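From: Gillespie Halliday
To: Drunelby Neighbors list
Subject: Re: Small living rooms and the new heat pumps

On Saturday, M. Geraghty wrote:
> We got the quote back from Molidar and it comes to $3,897 for one
> wall unit, installed. The front room is small and they want to put
> the unit over the window. Has anyone on the list had one long enough
> to say if it keeps up in January? Also, did you keep your old
> baseboards or have them pulled?
> We need to tell them yes or no by the end of September.

We have had ours for 2 winters now, same size house as yours, one street over. It keeps up. On the coldest nights I turn on the baseboard in the back bedroom, and that is the only one I still use. I would not have the old ones pulled. It costs money to take them out and patch the wall, and you will want something if the outdoor unit ices up or the power company has you on a reduced rate.

On where to put it, I would push back on the window. Ours was going to go there too, and the air would have blown straight at the place where people sit. We had them move it to the short wall, which meant a longer line set and $100 more on the bill. It was worth it. Think about where your table and chairs are before you let them drill anything. 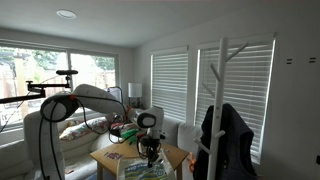

Small living room with the table in the middle

In a room with that kind of layout, the air should pass over the table and reach the far wall. If it hits a tall bookcase first, the unit reads the room as warm and shuts down early. Our first month was like that until we moved the bookcase into the hall.

The filters need rinsing. The manual says every month and I do it every other month, more often when the dog is shedding. They slide out from the front and go back in when they are dry. The installer did not mention them at all, so ask.

For noise, low speed is fine for sleeping or watching TV. High speed is not. The outdoor part hums a little, and I would keep it off the bedroom side of the house. Ours is on rubber feet that I bought separately from Groltico — the plain bracket buzzed against the siding. 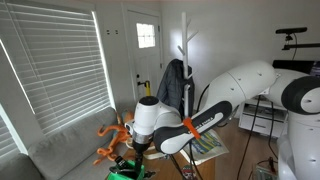
Drafts are the other thing, and I would deal with those before you sign. We did the front door and the two north windows with foam strip the week before the install, and the room felt different right away. Keep the strip, the scissors and the caulk together in one place or you will spend the afternoon walking back and forth. A green container like the one in the photo would do for that. Do the bottom of the door last, after the sides are snug, and check that it still latches.

I would also get a second quote, if only to see whether the line set cover and the electrical permit are included. Molidar listed the permit separately on ours and I missed it the first time I read it.

You are welcome to come by and hear ours running. Evenings after 6 are best.

Gillespie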